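Projects > Manipulation Lab > Student Reports > Grasp Transfer in Sim

Print this page | E-mail this page

Grasp transfer with long tools, final report (Group 2)
Anoma Mondal, Darnell Delacroix
Advisor: Afroza Kanagaratnam

What we wanted to find out

If a policy learns to pick up and carry short blunt things (cups, a spoon, a shaker) does it still work when the object is long and sticks way out past the fingers? The old Jukent policy from last year never got tested on this. Tharushi's notes said "probably fine." We wanted numbers.

Setup

Everything in simulation, Weerakoon kitchen set, one arm. We only used the counter task. Pick up the tool, carry it to a goal pose over the counter, hold. No cutting, contact with food counts as a fail. We did think about printing a dummy knife on the Prusa and trying the real arm but ran out of time in December.

Two policies:
- Base: Jukent as is, no retraining
- Offset: same network, plus one extra input, the distance from the grip point to the far tip of the tool

200 episodes each. Start pose of the tool randomized, the other objects moved around a little too. Same seeds for both so the comparison is fair.

What counts as success

Tool held at the goal pose, tip inside the tolerance, nothing else touched on the way. We logged the first contact in every failed episode, which took longer than writting the training code. Kęstutis Pētersons wrote the contact logger, thanks.

Results

Offset policy: 160 out of 200. Base was clearly worse, full table in the appendix. On short tools the two are nearly the same, so the extra input doesn't seem to hurt.

Most base failures are the same thing. Wrist goes to a sensible place, tip sweeps through whatever is next to it. It plans like the tool ends at the fingers. Offset failures are more mixed, some drops, some bad grasps too near the end of the handle.

Clutter matters more then we expected. The knife with the lettuce close by is the case we kept going back to when debugging, the blade reaches down over the counter right in front of the head and from the robot side the two overlap. Contact log is the only thing to trust there, don't judge clearance from the render.

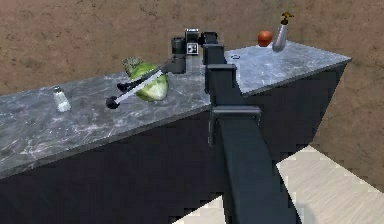 Limits and what's next

One kitchen, one arm, rigid tools only. Tip distance is given to the policy, not estimated, so on a real robot you'd need something to measure it. Also our drop detection misses slow slips, found that late and didn't rerun.

Next group should try the Gastby layouts (narrower counters) and estimate the tip from depth. Configs and seeds are in the group folder, use the second config file, the first has the wrong tolerance.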